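Gisis: contact and grasp-width estimation from wrist cameras

Status: usable, with the reservations listed below. Read the reservations first.

What it does

Gisis takes video from a camera mounted on a hand-held gripper and outputs two things per video: the opening between the fingers, and a contact flag. The width estimate comes from the finger pads. The contact flag comes from a small network that watches the pads deform. We trust the first a good deal more than the second.

What is in the release

The weights, the training config, the calibration script, and an evaluation split of 1,000 clips recorded at two sites, Ashby and Brendcombe. The training clips are not included. The Plendari loader reads the split directly; if you use your own loader, check the clip order, which is by site and then by operator.

Where the numbers come from

Noeline Donnelly ran the evaluation. The headline result everyone quotes is on the Ashby half, where training and test clips share tables, lights and most of the objects. A model can do well there by learning the room. Beverley Faulkner reran it on Brendcombe with the weights frozen and the contact flag got clearly worse, mostly through false positives on transparent and glossy things. The width estimate barely moved. Please quote the Brendcombe result, or both.

We have also stopped reporting a combined score. It averaged a solved problem with an unsolved one.

Known problems

Clear plastic on a white table. The detector used to crop the object region misses it often enough that we would not build a planner on top of it.

Overhead lights. Auto-exposure shifts when a lamp comes into view between the fingers, and the contact flag flickers for up to 16 frames afterward. Smoothing hides this in plots. It does not fix it.

Second gripper in view. The pad segmenter sometimes picks up the wrong finger. Set other_hand_mask to true for two-handed clips. The default is false, which was a mistake, and changing it now would break old configs.

People in the background. Clips were not filtered for this. If your use requires it, run your own pass.

Calibration

Run calibrate.py once per gripper and again after changing pads. It wants 100 open-close cycles. Fewer will run without a warning and give you a curve that looks fine until the fingers are nearly shut.

What we would not use it for

Closed-loop force control, or any claim that a policy "feels" contact. The flag is a guess from pixels. Nobody here has compared it against a force sensor under load, and until someone does, treat the threshold in the config as a habit.

Issues with a clip attached get answered first. 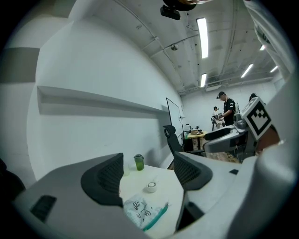 Gripper view with small items on a white table, including a clear cup, and a second, marked gripper at right.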